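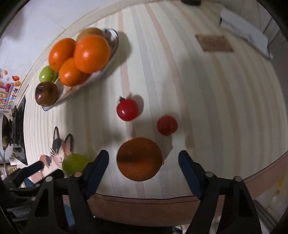 Leiva Table Oil, clear, for bare and previously oiled wood

Available in 200 ml and 400 ml tins

We've been making Leiva in our workshop at Plekthorpe for a good while now, and it is still the tin we reach for when somebody rings up and says their kitchen table has gone grey and thirsty and what on earth should they do about it. It's a plain, thin, slow-drying oil that sinks in nicely and leaves pale woods looking pale (a lot of oils turn them the colour of strong tea, and we've had plenty of sad letters about that over the years!). There is no shine to speak of, just a soft, low sheen that you can wipe down after breakfast without fretting.

Theano Vasilakis worked out the recipe, and she tried it first on her own table, which had put up with three children, a great deal of homework and one very unfortunate evening with beetroot. She still has the table, and it gets a fresh coat every November.

How to use it

Give the table a good wash and leave it overnight. If it feels rough, rub it over lightly with fine paper, always going along the grain, and wipe away the dust. Shake the tin, pour a little on to a lint-free cloth and work it in a patch at a time. You'll want far less than you think. Leave it for 20 minutes or so, then take a clean cloth and wipe off everything that is still sitting on the surface, even if it seems a waste – oil left in puddles goes tacky and is a nuisance to put right.

Let it dry overnight and do it all again. Two coats will suit most tables, though very dry old tops may drink a third. Keep hot pans and wet glasses off for 5 days while it hardens.

Please spread used cloths out flat outdoors to dry before you bin them. Oily rags left in a heap can heat up and catch fire by themselves, so do take this one seriously.

How far it goes

The 200 ml tin is almost always enough for two coats on a table for four. For a long farmhouse top, or a table and a set of chairs, go for the 400 ml.

Not suitable for

Varnished, lacquered or painted tops, as the oil can't get in. Strip these back first with Zastiver, our gentle paste remover.

Goes well with

Metusia Wood Soap, for everyday washing
Zastiver Paste Remover
Plekthorpe lint-free cloths

Not sure what's on your table already? Put a drop of water somewhere out of sight. If it soaks in and leaves a dark spot, Leiva should be happy there. If it sits in a bead, drop us a line before you order and we'll help you work it out.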